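About Us

Posted May 25, 2026 by Giuliana Escobar

Coetzee Language School. Small, loud, second floor over the bakery in Prikedstead. Evening classes for adults, mostly Spanish and Japanese, some English.

Started by Mercedes Villanueva in her dining room with 8 students and one whiteboard. The whiteboard is still here. Mercedes too, she teaches Spanish 1 and won't give it up.

Who does what:
Ulises Rengifo - Spanish 2 and conversation night. Also the person to ask about makeup classes.
Kumiko Ishida - Japanese, all levels. Homework every week, be warned.
Elvira Cabrera - English for new arrivals, plus the citizenship prep group.
Me (Giuliana) - front desk, schedule, this page.

Last year 479 people took a class with us, which is alot for four rooms. We opened the second location in Bakness to take some of the load. Same teachers, same books, better parking.

No tests to get in. You come by, talk with a teacher for ten minutes, we put you where you fit. Wrong level? Move after the first week, no charge. Deposit is $100 and comes off your first term. Books are extra, used ones on the shelf by the stairs, pay what it says on the sticker.

Summer term starts in July. Day classes in Bakness only, evenings at both. Kids' classes not yet, we keep getting asked, still looking for a teacher.

Best way to reach us is the desk, afternoons. Email gets answered but slowly, sorry. Wear a sweater in room 3, the AC has one seting.
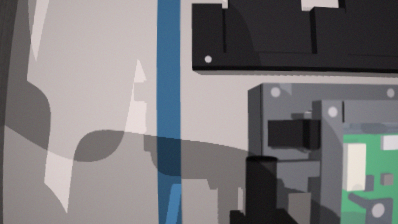
Parking in Prikedstead is on the street after six. Don't use the bakery's spots, they do tow. In Bakness park anywhere in the lot behind us and come in the back door.

Recent posts
Summer schedule, both locations
Conversation night moves to room 2
Used book list, Japanese 1 and 2
Citizenship prep: what to bring
Getting here from Idolstead by bus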